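Hutsuliak Parts & Salvage Forum > Workbench and Storage > Four bins and a steel tray, finally

drurna_dan_not_dan
2021-10-13
I have 171 small parts in a coffee can and a spouse with opinions, so sorting happens now. Yellow bins down both sides, steel tray in the middle with white lining so I can find what I drop. Tell me what I'm doing wrong. You will anyway.

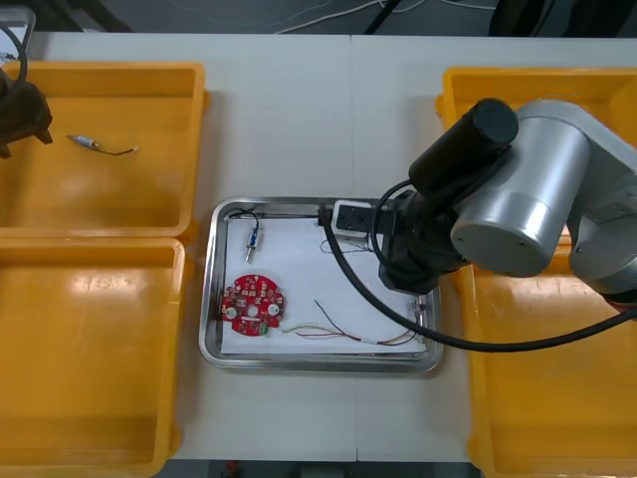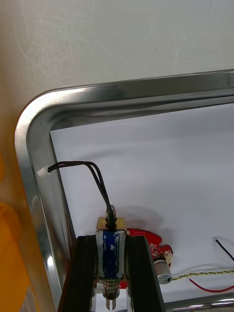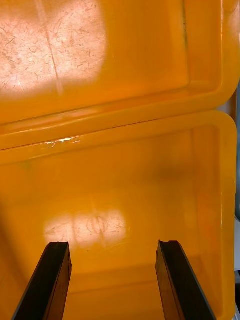
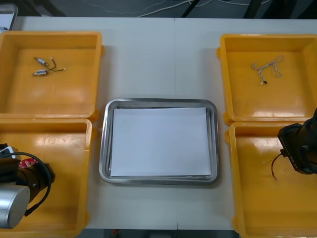
First one: red round board in the tray. Second: solenoid with the blue coil. Third: bin rims up close, scuffs included. Last: two little cylinders with leads, top-left bin.

plostby
Bins are too big. You have a bathtub for every two components. Get a drawer cabinet like a grown-up.

saltytoroid
Disagree with plostby, as is tradition. Shallow and open is right for a first sort. Drawers are where parts go to be bought a second time.

plostby
I have owned the same cabinet since February and have lost 3 things, all of them labels.

ohm_on_the_range
Is the lining paper or cloth? I used an old dish towel in mine and every lead snagged on it. Paper is better, and you can write on it.

drurna_dan_not_dan
Paper. I write on it and then throw it out with the writing on it. Working on that.

kettle_black
Those rims look like the Prostska bins. Mine chipped on the lip too. Doesn't matter for solenoids, but grit gets in the rough spot, so take some fine sandpaper to it. 2000 grit if you're fussy.

saltytoroid
Sanding a parts bin with 2000 grit. I'll bring the polish.

kettle_black
I said if you're fussy.

ohm_on_the_range
What's the split? I'd put anything with a coil in one bin and boards in another, and keep one spare for "no idea." Mine fills up first.

drurna_dan_not_dan
Leads top left, boards bottom left, coils top right. Bottom right is "no idea." I give it a week.

plostby
Bag the boards. Glossy plastic and bare boards is asking for static.

saltytoroid
Fine, he's right about that one. Don't quote me.

plostby
Quoted, bookmarked, printed.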